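Quilt room notebook
September, late afternoon
By the wool bench, Mirkurau Textile Workshop

Picking up from the last page, where I had run out of room and was writing up the margin. The second test quilt has come out of its bath and is lying flat on the slatted rack by the back door, and I have been to look at it far more often than is useful. This is the one with the Brikia wool batting, the thicker of the two we bought, under a plain cotton top from Bhattacharjee. I weighed it before washing and it came to 416 grams, a nice light thing for its size. I will weigh it again when I'm sure it is dry right through, and please don't anyone lift it by a corner before then, however dry it feels on top!

The washing itself went well enough. Lukewarm water, a small spoon of the Flulora wool soap (the unscented one, the lavender one gives me a headache by lunchtime), and no agitation beyond pressing down with flat hands. I let it soak longer than I meant to because the kettle was on and then somebody wanted help threading the big machine, but I can't see any harm from it. The rinse water ran a little blue the first time and clear after that. I think the blue is just loose dye from the binding, which I cut from the old bolt without pre-washing, and I ought to have known better by this time.

What I really want to get down before I forget is the business of the quilting lines. On the first sample I stitched six inches apart, as the batting people say you may, and after one wash the wool had wandered off toward the middle of each square and left the edges thin. You could feel it with your eyes shut. On this one I went closer, a hand's width at the most, and it has stayed where I put it, at least so far as I can tell while it's wet.

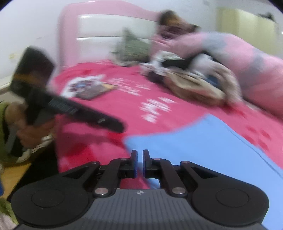 The other thing closer lines do is change the way a quilt hangs over the side of a bed. With wide lines it drapes softly and tucks in around your feet, and with close lines it stands off a bit, like a new coat. My grandmother's quilts were stitched so close you could hardly pinch the layers, and they were stiff as a doormat for the first few winters and then lovely for the next thirty. I don't know that anybody buying from us will want to wait that long, so I'd like to try a middle spacing on the next one and see how it feels after two washes.

A word on thread, for whoever uses this bench after me. The cotton thread on the wooden spools is fine for piecing, but it frayed badly in the walking foot when I got to the thick places near the seams. I changed to a bigger needle and slowed right down and it behaved. I lengthened the stitch a little as well, so I can't say for certain which of the changes cured it. Bad method, I know.

For the order book: that is around 1,368 yards of thread gone on the samples this month, including what I unpicked, which was a fair amount. We should get another cone before the full-size one is started. Also more curved safety pins, the small size. The big ones leave holes in the Bhattacharjee cotton that don't close up in the wash, and there is a row of them along the top of this quilt to prove it.

Still to do: weigh the dry quilt, measure both ways for shrinkage, pre-wash the rest of the blue bolt, and mark up the middle spacing on the next top with chalk. Not the yellow chalk, it won't brush out.

Mirkurau Textile Workshop notebook pages. Please ask before copying. Contact the quilt room | Back to top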